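Bin picking: planner says no path, I say there is one

Forum > Software > Motion planning

rcabrera
Posted August 2020

Our bin picking cell runs Hasta for planning and Floltuvent for the part poses. Bars lying out in the middle get picked all day. Anything lying against a side wall comes back "no valid approach" and the cycle stops. Vendor support says give the planner more time. I went from 200 ms to 3,249 ms per query and it still fails. KUKA arm, gray bin with flared sides, clamps on the rim. 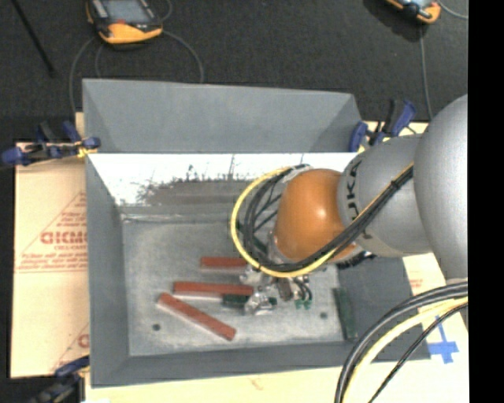
Re: planner says no path
hou_marleny

More time is what they always say. Look at the green bar on the right, up against the slope. With that gripper you have to come down between the wall and the bar or tilt the wrist. How many approach angles are you sampling? And are the clamps in your collision model?

Re: planner says no path
mchmielewska

I disagree, I'd look at perception first. A narrow dark bar against a dark gray wall is a lousy target. If the pose is 4 mm into the wall, every grasp is in collision and the planner is right to refuse.

Re: planner says no path
rcabrera

Bin and clamps are in the model, cables are not. I logged 328 failed queries and 200 of them die at the grasp check, before any path search starts.

Re: planner says no path
hou_marleny

OK, then the timeout was never going to matter. I'm still not sold on the pose theory — overlay the cloud on the bin mesh and post it.

Re: planner says no path
mchmielewska

And model that cable loop at the wrist before you let it tilt, even as a fat cylinder.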